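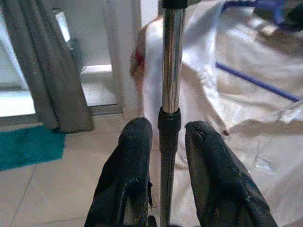 Kleiderständer und Bügel: Aufhängen von Oberbekleidung

Bildergalerie zum Arbeitsbereich Textilpflege
Text: Pylyp Onyshchenko
Durchsicht: Selvaraj Ranasinghe

Die Galerie ergänzt das Merkblatt zum Aufhängen leichter Oberteile an freistehenden Kleiderständern. Behandelt werden das Gestell, der Bügel und der Stoff vor dem Einhängen. Größenangaben beziehen sich auf den im Merkblatt verwendeten Ständertyp Gisler und gelten für andere Fabrikate nur sinngemäß.

Teleskopstange und Klemmring

Der senkrechte Holm besteht aus zwei ineinandergeführten Rohren. Das obere Rohr ist verchromt, das untere schmaler und dunkler, dazwischen sitzt ein geriffelter Klemmring aus schwarzem Kunststoff. Zum Verstellen den Ring lösen, das Rohr ausziehen und den Ring handfest schließen. Werkzeug ist nicht vorgesehen. Ein überdrehter Ring verliert seine Klemmkraft und muss ersetzt werden.

Beide Seiten sind auf gleiche Höhe einzustellen. Bei ungleicher Höhe wandern die Bügel zur tieferen Seite und die Kleidungsstücke schieben sich ineinander. Ablesen lässt sich die Auszugslänge nicht, ein Maßband gehört deshalb zur Ausstattung. Für Hemden und T-Shirts genügt ein freier Raum von 81 cm unter der Querstange, für Kleider ist mehr einzuplanen.

Bügel und Querstange

Verwendet werden einfache Kunststoffbügel mit geschwungenem Haken, ohne Beschichtung. Dünne Stoffe rutschen auf glattem Kunststoff leicht zu einer Seite ab. Der Bügel wird zuerst in beide Schultern eingeführt und anschließend am Haken zur Querstange geführt.
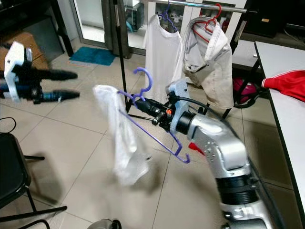 Die Breite des Bügels richtet sich nach der Schulternaht. Im Bestand überwiegt das Maß 43 cm von Drelline, das bei kleinen Größen bereits die Ärmel ausbeult. Steht das Ende über die Naht hinaus, ist die nächstkleinere Ausführung zu nehmen. Die Farbe hat keine Funktion: Violett und Rot hängen gemischt auf derselben silbernen Stange, das weiße T-Shirt auf Violett, das beige Stück daneben auf Rot.

Zusammengeschobene Teile wie das beige werden vor dem Weghängen am Saum gefasst und glattgezogen. Es hängt tiefer als das T-Shirt. Für die Reihenfolge auf der Stange gilt in der Regel kurz vor lang, von links nach rechts, mit einer Handbreit Abstand.

Ein Baumwollshirt der mittleren Größen wiegt trocken etwa 500 g nur in der schweren Ausführung, die meisten Teile liegen deutlich darunter. Die Belastung der Querstange ist bei dieser Bestückung unkritisch. Entscheidend ist die Verteilung: schwere Stücke nahe an die Holme, leichte in die Mitte.

Weißer Stoff vor dem Einhängen

Weiße, dünne Ware zeigt Falten und Verfärbungen früher als farbige. Sie wird an beiden Schulternähten aufgenommen und einmal ausgeschüttelt. Danach Kragen, Knopfleiste und Saum prüfen. Auffällige Stellen kommen auf den Laufzettel, Vordruck 568, mit Angabe der Position am Kleidungsstück.
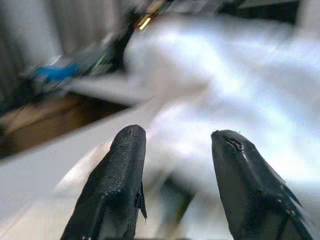 Ablage und Nachbearbeitung

Noch nicht aufgehängte Teile liegen auf dem Tisch, jeweils nur eine Lage. Farbige Stücke mit hellem Besatz bleiben von der weißen Ware getrennt. Das Merkblatt in der Fassung vom Februar liegt im Ordner Evel unter Textilpflege, Ersatzringe für die Holme sind bei Pustotell gelistet.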